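6. Refilling and aligning the Gimero 308 receipt book printer

Read this section to the end before you open the cover. The work is easy, but the order of the steps is important.

6.1 Before you start

Use only form paper of 300 mm length or shorter. The Fillard carbonless sets and the Wihongi single sheets are both accepted. Do not mix them in one tray.

CAUTION: Switch the printer off and wait until the green lamp is dark. The roller can turn without warning when the power is on.

6.2 Loading the forms

1. Pull the gray lever toward you and lift the cover.
2. Take out all forms which are left in the tray, also the last one under the spring.
3. Fan the new forms with your thumb, two or three times.
4. Put the forms in the tray with the heading to the back side.
5. Move the paper guide until it touches the forms. It must not bend them.
6. Close the cover. You should hear one click on the left and one click on the right.

Note: A tray filled over the red line will feed two forms at once.

6.3 Test print

1. Switch the printer on and hold the FEED key until the lamp blinks.
2. Release the key. One form is printed with the test page.
3. Compare the lines of the test page with the lines of the form. If they are more than 2 mm apart, turn the alignment screw a quarter turn and print again.

6.4 Creased forms

A form that is wrinkled must not go back into the tray, even when you have made it flat by hand. The sensor reads a crease as the end of the paper and the printer stops with error 238. Copy the entries to a new form and keep the old one with your records.
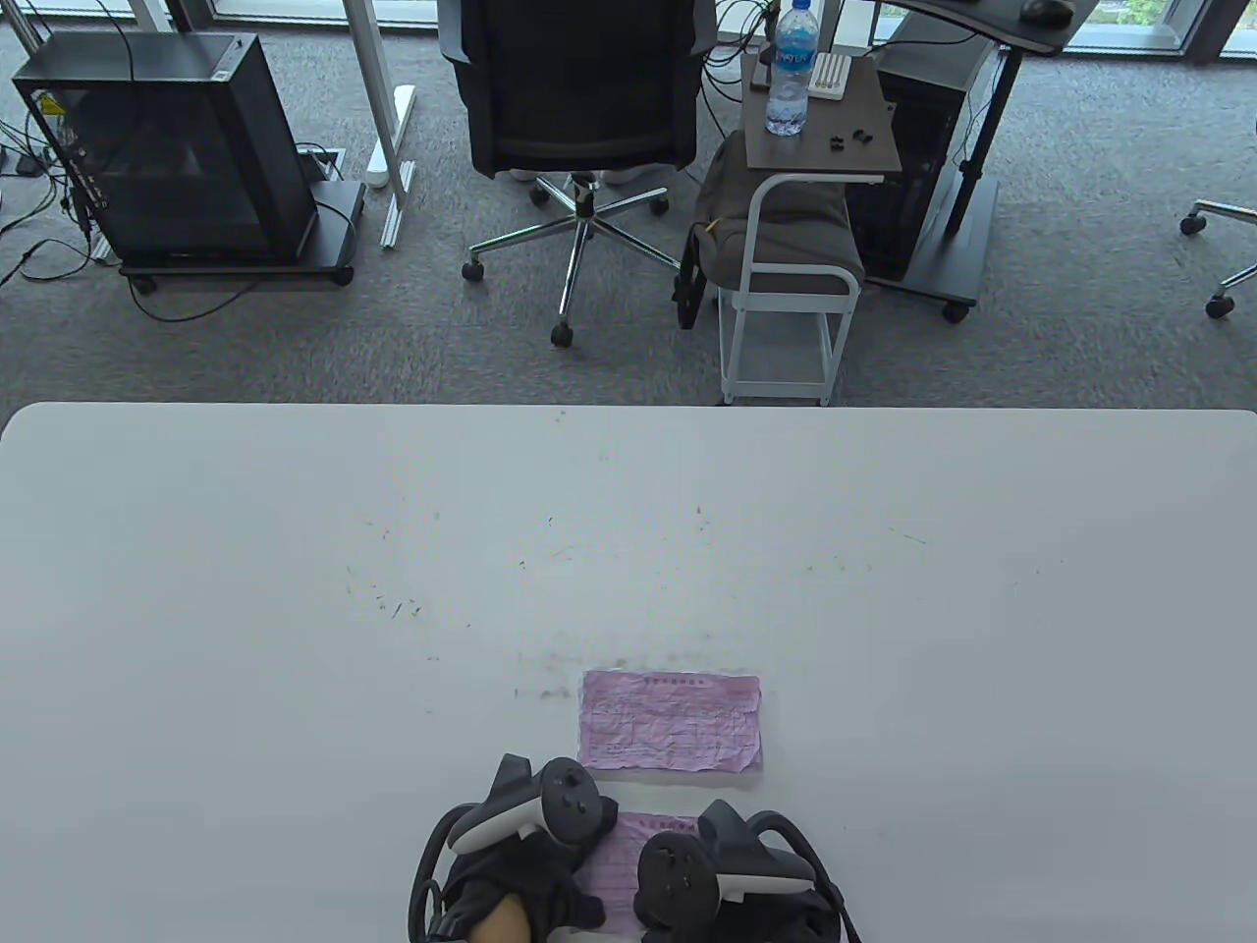

Page 38

6.5 If error 238 stays on

Open the cover and look for small pieces of paper behind the roller. Remove them with the plastic tweezers from the accessory bag. Never use a knife or a needle.

If the error comes again after this, write down the serial number and contact the Tuteck service desk, attention Syafiqah Menon. Please keep the printer switched off until you receive an answer.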